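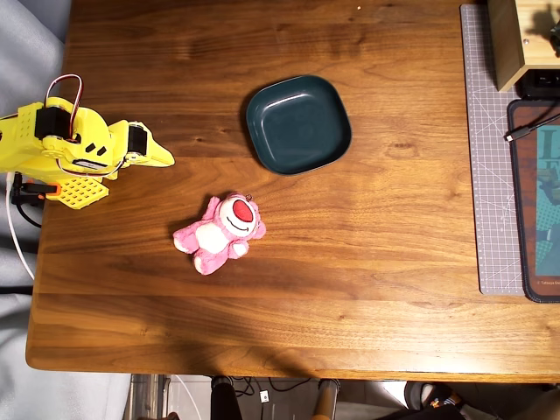
Figure 1. The yellow arm at the table with the teal bowl and the pink bear.

Drarketti Arm Project - Final Report
Osley Robotics Club, Manipulation Group
Submitted 05/07/2018

What we set out to do

Our goal was to get a small tabletop arm to pick up a soft toy and put it in a bowl without a person steering it. We named the arm Drarketti. Last year's group had built an arm that could push blocks along a track, and we wanted to try something squishier. A plush bear bends, rolls and snags, and it never lies quite the same way two times in a row. That made it a great test object and also made us want to scream a little in December, when nothing worked.

We kept the task small on purpose. One arm, one toy, one bowl. The bear has to end up inside the bowl, and the bowl has to stay on the table. If the bear hangs over the rim with any part touching the wood, we score it as a miss.

Building the arm

The structural parts are 3D printed in yellow. We printed most of them on the club's older printer, which we call Negash, and it did a really nice job once we slowed it down for the jaw. The jaw tapers to a point, which helps it slide under an arm or leg of the bear. Our first jaw was wide and flat and mostly shoved the bear across the table.

Each joint is driven by a servo. The wrist servo sits right behind the gripper, so the wiring has to travel the length of the arm. We had a lot of trouble with this! In the first version the wires were pulled tight when the arm reached all the way out, and a plug would work its way loose in the middle of a run. Now we leave a generous loop of the red-and-white cable over the top. It looks a bit wild, but we have not lost a connection since we changed it. An orange clip keeps the wiring in place near the base.

The base has a perforated plate, and we would recommend one to any group starting out. We moved things around so many times that having a grid of holes ready to use saved us from printing a new base for every idea.

Teaching it the task

We wrote our control program, Mudach, in Python. It has two modes. In record mode, a team member guides the arm through the task with a hand controller and the program saves the joint angles along with pictures from a camera. In run mode, a small neural network looks at the current picture and picks the next set of angles.

We recorded 200 demonstrations in the fall and trained on those first. The results were pretty sad. The arm would head off in the right direction, close on nothing, and then carry nothing very carefully over to the bowl. When we played the recordings back we saw the problem: nearly all of them had the bear in the same spot, facing the same way. The network had learned a place on the table and was paying very little attention to the bear.

So we recorded more and got up to 400. This time we moved the bear before every demonstration. We put it on its back, on its face, on its side, close to the front edge of the table and right up beside the bowl. We moved the bowl too, though not as far. It was slow work, and we took turns so that the demonstrations would not all be in one person's style.

Results

For the final test we ran 39 trials with the second network. The bear finished in the bowl in 30 of them, by the rule given above. We were jumping up and down.

The misses were mostly of two kinds. In the first kind, the jaw came down on the round red nose and slipped off. The nose is big compared with the rest of the face, and the tip can't get a hold on a curve like that. In the second kind, the arm got a good grip on a leg but did not lift high enough, so the bear bumped the rim. The best grips were on the belly or around one arm.

We also learned that shine matters. The tabletop reflects the overhead light, and with the lamps at full brightness the arm sometimes reached toward the bright patch on the wood. Adding demonstrations under different lighting helped. We did not have time to test this properly on its own, and we would like to.

What we would do next

First, a softer tip. We want to try a thin rubber sleeve over the jaw to see if it cures the nose problem. Second, a new toy. Everything so far has been done with the same bear, and we have no idea if the network would know what to do with a different animal or a different color. Third, we want the arm to notice when it has missed and try again. Right now it finishes the motion no matter what, even with an empty jaw.

The part files, the Mudach code and all the recordings are saved in the club's shared folder under Drarketti. If you are in next year's group, please read the wiring notes before you take the wrist apart - it only goes back together in one order, and the notes have it.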